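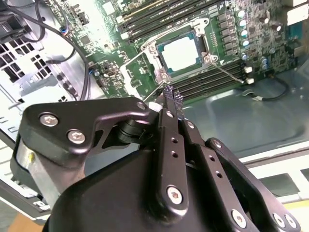 Page 26 of 688

Skasimville Hardware Board - Old desktops - Processor out, lever question

vukon_bench
Hello all. I am taking an old tower apart for parts and I want to save the processor. The lever on this one is thin and I am afraid to bend it. Do you push it down first, or sideways first?

Mfaume
Down a little, then sideways away from the hook, then let it rise slowly. Keep one finger on it all the time.
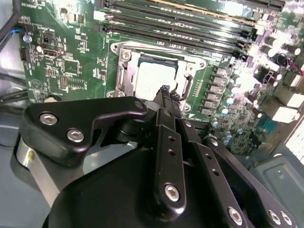

Green board, processor in the socket, memory slots above.

tin_kettle
I do not agree with "slowly". If you go too slowly your finger slips. One calm movement is better. And hold the processor only by its edges, please.

Mfaume
We can disagree about the speed - I have bent pins both ways. See also my post 1847, it has the same question.

vukon_bench
Thank you both. Must I take out the power supply before? Vostside shop told me yes.

tin_kettle
No, only unplug it from the wall. The shop likes to make work.

Mfaume
I would take it out if the cables are in your way. It is a matter of taste.

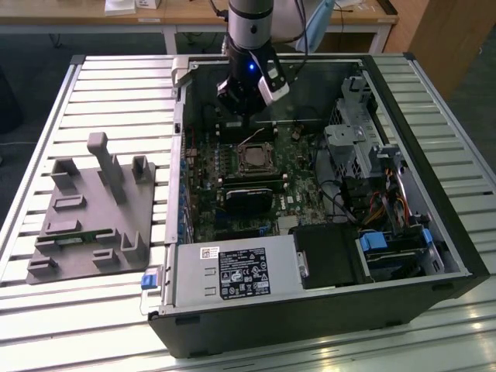

Re: Empty socket, what to do with it

vukon_bench
Is it necessary to cover the socket when the processor is out? The case will stay on its side until Friday.

tin_kettle
Yes, a plastic cap if you have one. Dust is bad for the contacts.

Mfaume
For this I agree with tin_kettle.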